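Surfaces and Finishes, Session 6: Broken Stone, Crazy Paving and the Joints In Between

Notes to go with the class – September 15, 2021

Right, so last session I ran out of time halfway through grout and had to wave my arms at the end. These notes cover what I said, what I meant to say, and a few things people asked me on the way out. Bring them along next time, we'll be working from the layout section.

Quick bit of housekeeping first. The reading is still the Pruvost chapter (Didier Pruvost, the one on irregular stonework, not the one on terrazzo – a few of you read the terrazzo one, and good on you, but you'll need the other one as well). The sample trays are on the shelf by the sink. Please put the offcuts back in the colour they came out of.

1. What we're calling it

Crazy paving is flat stone in irregular pieces, fitted together with visible joints. Outdoors it's usually sandstone, slate, porphyry or whatever was cheap and near. Indoors you see a lot more marble. Some people say "random polygonal", which sounds more expensive and is used on quotes for that reason. Léonie Vidal's lovely phrase in the guest talk was "a jigsaw with no lid", and I've been stealing it ever since.

It is not the same as mosaic (small pieces, usually cut to a regular size or shape) or terrazzo (chips cast in a binder and ground flat). If you can pick up one piece and it covers your hand, you're generally in crazy paving territory. I know that's not a rigorous test. It's the one I use in the yard.

2. Where the pieces come from

Three sources, and it's worth asking your supplier which one you're buying.

Offcuts. Straight from the slab yard, what's left after benchtops and vanities have been cut. You'll get at least one dead straight sawn edge on a lot of the pieces. Lovely stone, awkward shapes, lots of long skinny bits.

Broken slabs. Slabs that cracked in transit or had a fault. Better sized pieces, and you can often match them, so the veining carries over from one piece to the next if you've got the patience.

Pre-sheeted. Pieces cut to polygons and glued onto mesh in the factory. Fast to lay. The Serrano range we looked at is this type, and so is the Ramholm one with the honed face. The trap is the sheet boundary, which I'll come back to because everybody got it wrong in the layout exercise, me included the first time I tried it.

3. Layout

Dry lay everything. I'm going to say it again next session and you're going to be sick of it. Tip the pieces out, turn them all face up, and sort them into big, medium and filler. Big ones go down first, spread over the whole area so they don't all end up on one side. Then mediums. Then you shape the fillers to suit.

Things to look for while you're standing over it:

Joints that line up. Your eye will find a long straight run in about two seconds flat, and once you've seen it you can't stop seeing it. Break it up with a piece across it.

Four corners meeting at a point. Three is fine, four looks like a mistake.

Tiny slivers. If a filler is smaller than a matchbox, recut its neighbour.

Colour clumps. This is the one Jeferson Fontes picked up on in class and he's quite right, it's harder with white marble than with anything else. With a busy slate the variation hides itself. With a pale stone, one grey piece reads like a bruise if it's sitting on its own in the middle of a clean area. Either spread the greys through, or gather them on purpose so they look like a drift.

Squint at it. I mean that literally. Squint, walk around to the other side, squint again.

4. Joint width and colour

Joint width on polygonal stone is never perfectly even and you shouldn't try to make it so. Pick a range and stay within it. Thin joints make the stone look more like one cracked sheet, and wide joints make each piece look separate. For an indoor horizontal surface that gets wiped down I like them thin, mostly for cleaning reasons, and a bit because I'm vain about my cutting.

Colour is where you'll have the arguments with clients. White grout on white marble looks gorgeous on the sample board and then spends its life going the colour of tea. Dark grey grout gives you a drawing – every shape outlined. The middle road is a warm neutral, a sand or a beige, and that's what I push people towards for pale stone. Thibault Besson argued for a cool mid grey to pick up the veins. Fair call, and on a strongly veined stone I'd go with him.
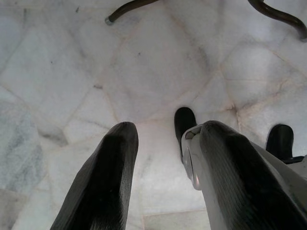
Grout colour and stone colour have to be judged together, at the size they'll be seen, so do your looking from close up as well as from standing height. On this marble the joints are thin, in beige and tan, and they run out at uneven angles so that the whole surface reads as cracked before it reads as tiled. The stone is mostly milky white with faint grey clouding, and then towards the left it goes bluish grey and a good deal denser – that's your drift from section 3, for better or worse, and I'd like you to come with an opinion on it. Have a look at the bottom as well, in the middle, where there's one straight horizontal edge among all the odd angles. Small dark flecks show on the upper left pieces too, plus one speck sitting on a joint, and a stone this pale will show you every one of those.

5. Sheet boundaries (I promised)

When you lay pre-sheeted stone, the outer edge of each sheet is meant to interlock with the next. Mostly it does. Where it doesn't, you get a line running across the job that's straighter or wider than everything around it. Fix it at the dry lay. Cut the mesh, pull a couple of pieces off each side, and swap or rotate them until the line goes away. The Vovon sheets have a stiffer mesh and you'll want a proper blade for it, scissors will just make you cross.

A straight edge isn't always a sheet edge, mind you. It could be a sawn offcut, or a spot where the layer met a border. You need to see more of the job before you decide, so don't go writing "sheet boundary" in your site notes off one line.

6. Sealing and cleaning

Seal before you grout on porous marble, then again after. Pigment from the grout can get into an unsealed face and it's a misery to get out. Test on an offcut first, let it cure properly and look at it in daylight.

For everyday cleaning: a soft cloth, water, a pH-neutral cleaner. No vinegar, no lemon, none of the bathroom sprays with the cheerful labels. Acid etches marble, and you'll get dull patches in the shape of whatever sat there. And wipe up crumbs and grit instead of dragging them about!

With flecks, find out what you've got before you scrub. Try a fingernail first. If it shifts, it's dirt. If it doesn't, it may well be mineral in the stone, and no amount of elbow grease will change that. Specks on the joints can be a pinhole in the grout, so run a fingertip across and feel for a dip.

7. For next time

Take the Sestalik tray, the mixed whites, and dry lay one board in pairs. Bartosz Kurek has kindly offered to bring his own snips for anyone whose wrists are suffering. Then swap boards with another pair and mark up each other's layout in chalk: long runs, four-way corners, slivers, clumps.

Write me half a page on which grout you'd choose for the board you marked up (the other pair's, not your own) and what you'd tell a client who wanted it whiter. Handwritten is fine if I can read it.

The spare safety glasses have moved to the second drawer. The wet saw is booked out until after lunch, so do your cutting list first.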